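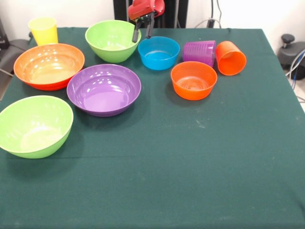 Finthorpe questions the "buy it once" promise on plastic tableware

3/2/21
Reading time: 2 minutes

Search Clear Menu

Finthorpe, the household goods retailer, is today publishing its review of brightly coloured plastic bowls and cups, and is asking makers to back up what they print on the box.

Plastic sets in green, orange, purple, blue and yellow sell well every January. The claims that come with them are harder to pin down. "Family-proof" has no agreed meaning. "Stackable" is often said of bowls in several widths and depths that will only stack in one order, and of cups that take up a shelf of their own.

Finthorpe read the labels on 104 products, among them ranges from Sillero and Zanine. Only three gave a figure for how many washes the colour should last. The highest was up to 1,000, with no word on the temperature or the type of machine.

"We like a bright bowl as much as anyone," the company said. "We would like it more if the box told us something we could check — and bigger lettering is no substitute for that."

From next month, Finthorpe will drop the words "family-proof" and "lifetime" from its own shelf labels unless the maker supplies test results. Voß has agreed to send its results. Other suppliers have been asked to reply in writing.

The full review is free to read in all Finthorpe shops.

We use cookies to improve your visit. Accept all Manage settings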